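I own 10 good hangers, the heavy kind, bought from Komen in a fit of adulthood. The rest of the closet runs on wire, and every March I remember why I keep the door shut.

You reach in for one hanger. You get four, holding hands. I pulled out a whole armload of laundry in the same clump and dumped the lot together, which my sister-in-law Awuor would call a system.
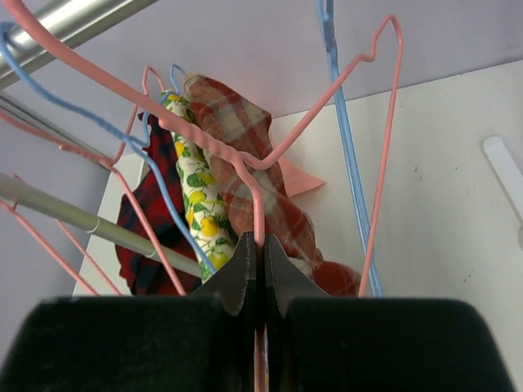 Pink versus blue, with the lemon print caught in the middle.

The plaid is going to Florin, who has asked for it twice. The lemons stay — I have worn them to exactly one picnic, but I live in hope. As for the wire ones, I've offered them to the dry cleaner on Astercombe. He said he'd think about it.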